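FOR IMMEDIATE RELEASE
February 2, 2021

Rustham Shared Workshop Members Open Their Dishwashing Arm Build to the Public

Two years of evenings and a great many wet sleeves have gone into Irner, a tabletop robot arm that is meant to wash small kitchen tools at an ordinary sink

RUSTHAM – The members of the Rustham Shared Workshop are very happy to announce that the plans, parts list and practice recordings for Irner, their home-built dishwashing arm, are now free for anybody to download, copy, change and improve. The arm was designed and put together at the workshop's own benches by a group that started out with 2 members and a box of leftover motors, and it is small enough to ride home in the back of a family car (we have done this more than once, with a blanket around it).

Irner has one job for now, and that is washing spoons and other small utensils. It might sound like a modest goal after so many evenings of work, but anybody who has tried to get a machine to hold a slippery handle under a faucet will understand why the group chose to start there and stay there a good long while.

"I came in thinking we'd be doing dinner plates by the first October," said Parisa Karimi, who leads the build. "Then we spent that whole winter on grip. We'd all been washing dishes since we were kids and we couldn't explain to each other how we did it, so we had to go back and watch our own hands."

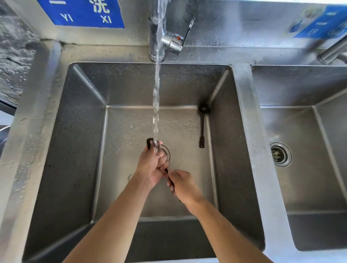

Most of what Irner knows about washing comes from people. Members took turns at the sink doing the job at their own pace, and the group then went through the recordings slowly and talked over every turn of the wrist, sometimes with more opinions than there were chairs. One habit that got a lot of discussion was the way both hands share a small thing, with the left hand holding it near the top, right where the water lands, and the right pinching the narrow lower end. The first version of the arm had a single gripper and could do nothing of the kind, so Rostam Ranjbar drew up a second, lighter finger unit called Nouri that steadies the far end of a utensil while the main gripper turns it. Nouri took him 24 tries, and the early ones are still in a drawer at the workshop for anyone who would like to see them.

The recordings were made at a stainless steel sink unit with its basins set side by side and labeled by washing step, and that layout worked its way into the software too. Irner's control program, Zallard, treats a wash as a series of stations. A utensil is picked up, held under the water, turned, and passed along to the next station, and each station has its own short settings page that can be edited in a plain text file. Banafsheh Naseri wrote most of Zallard at her kitchen table and has kept it simple on purpose, so that a person who has never programmed a motor can change the angle of a spoon and see what happens.
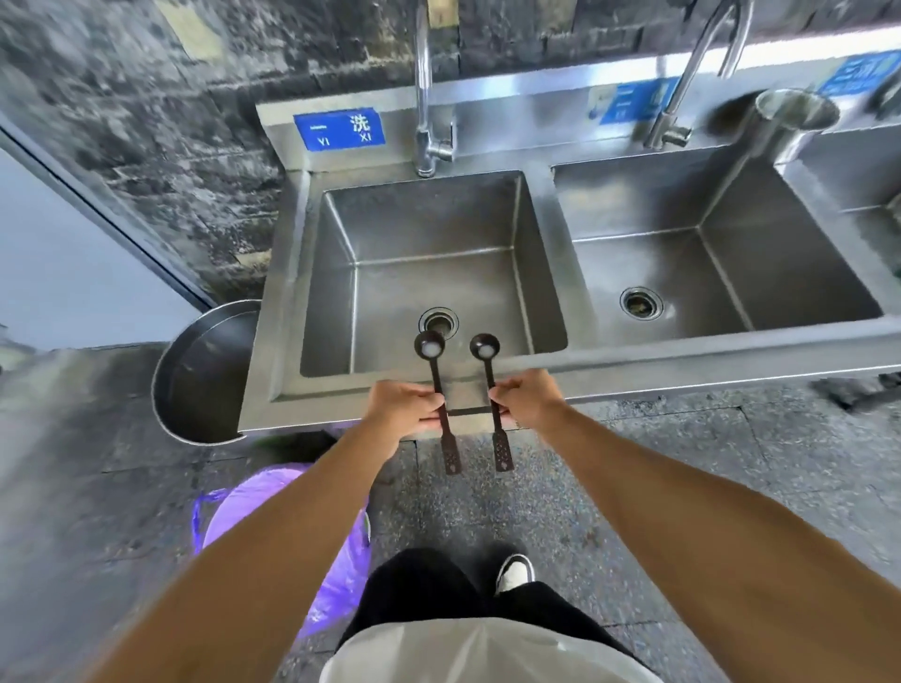

Handles have been the other long chapter in this story. A flat, wide handle wants to twist in the gripper, a thin round one wants to roll, and dark plastic gave the overhead camera a good deal of trouble until Parvaneh Golestani moved the work lights and added a second lamp on a bent bracket. Her notes on lighting run to 30 pages and are included in the download – they are well worth a read even if you never plan to build an arm, and the section on glare from wet steel has already been borrowed by two other projects at the workshop.

The full package includes drawings for 84 printed and cut parts, wiring sheets, the Zallard program and a beginner's build guide. Everything can be made with hand tools, a drill press and a basic 3D printer. The gripper pads are cut from sheet rubber, and the guide has a template for them along with our advice on which glues let go in warm water.

There is still plenty to do. Irner is slow, it doesn't care for forks, and the splash cover over the elbow motor needs a better seal before we would want anyone to leave the arm working alone. The group plans to take up the seal next and would dearly love to hear from people who know about gaskets.

"Bring us your failed attempts," said Bilal Khalaf, who looks after the build guide. "If step nine makes no sense to you, write and tell me, and I'll fix it that evening if I can."

Copies of the package are available at the workshop's front desk and through the Irner project page. New members are welcome on build evenings, and no experience is needed.

Press contact: Bilal Khalaf, Irner project, Rustham Shared Workshop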